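Right, several of you asked how I ended up moving the whole of my late aunt's recipe collection out of shoeboxes, so I'm going to do it as a thread. It's long. Put the kettle on.

My aunt was Raymonde Carrier and she wrote down everything she ever ate and liked. Backs of envelopes, bus tickets, a bit of wallpaper once. She left me 15 shoeboxes of it when she moved in with my cousin, and then she died in June last year and I couldn't look at them for ages.

When I did finally start I counted every scrap, mostly to put off reading them. 1331. That includes three for the same plum jam, all with different amounts of sugar and all marked "BEST ONE".

First mistake: I sorted by type. Cakes here, soups there, puddings on the stairs. Lovely for an afternoon! Then I found she'd written a fish pie on the front of an envelope and a ginger cake on the back, and a shopping list up the side that was clearly for a third thing altogether.

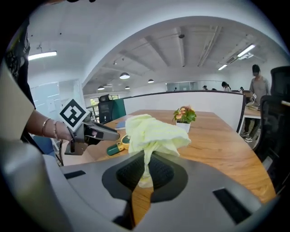
How do you sort recipes that have two on the same bit of paper?

Number the paper and forget about the recipe. Every scrap gets a pencil number in the top corner, front is a, back is b, and it lives in number order for ever after. The sorting by cakes and soups happens in the index, where one scrap can turn up in as many places as you like.

The index is just a long list I typed up. Number, what it is, who she got it from if she says, and a column for oddities. The oddities column is the best bit by miles. "Kultcombe fete, too dry." "Made for the vicar, he had two." "NOT AGAIN."

Kultcombe is where she lived for most of her married life, by the way. Tiny place, one shop, a hall with a leaking roof. Half the names in the boxes are women she knew there and I've been trying to work out who they all were. If your gran was called Dilys and made a treacle tart with breadcrumbs and lemon, I've got it, and it's very good, and please message me.

Pencil, please. I did the first box in biro and it's gone through the thin airmail paper so now there's a big blue 27 in the middle of somebody's shortbread. I could've cried.

Someone asked about storage. I bought a set of Ridska box files, the plain ones with the spring clip, then took the clips out because they were leaving dents. Scraps go in clear pockets, a few to a pocket, none of them overlapping. It takes up more room than the shoeboxes did, which my other half has mentioned.

I tried sticking them in scrapbooks first. Don't do this. You lose the backs, and the backs are where she complains about people.

Reading her writing was the real job. Her sevens look like ones and she used "t" for teaspoon and tablespoon, whichever she fancied. I made a seed cake with a tablespoon of caraway in it and we had to have the windows open.

What helped was finding a recipe she'd obviously copied out of a book and comparing it with the printed one. After that I could see that her small t has a little flick on it and her big one doesn't. Most of the time, anyway. She was fairly slapdash by the eighties.

Temperatures are another thing. She had an old Makum oven that ran hot, and everything is written for that oven without saying so. "Hot, but lower" is one instruction. "As for scones" is another, and there's no temperature on any of the scones.
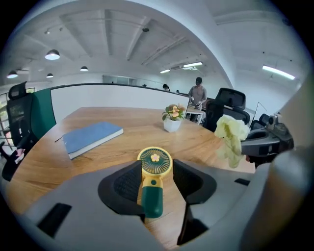 So for anything baked I now start 20 degrees under whatever she says and keep looking. I write what I did on a separate slip and tuck it behind hers in the same pocket. I never write on hers, apart from the number.

A lot of people wanted to know about the noodle soup I posted last month! It's from her neighbour Mrs Nguyen, who lived over the road after my aunt moved into town. There are four goes at it in the boxes and you can see my aunt getting closer each time. The first one has an Oxo cube in it. By the last one she's charring the onions and telling herself off for rushing the bones.

I did ask Mrs Nguyen's son if he minded me sharing it and he said he'd rather I shared the last version than the first. Fair enough.

Typing up is slow. I do an evening here and there with the radio on and get through a few pockets at a time. Counting fronts, backs and margins separately I'm at 2187 entries and there are still 3 boxes I haven't opened.

The last one says "ODDS" on the lid. I dread to think what she considered odds.

I'll put the plum jams up next, all of them, and you lot can fight over which is the best one. I've made two so far and I need more jars.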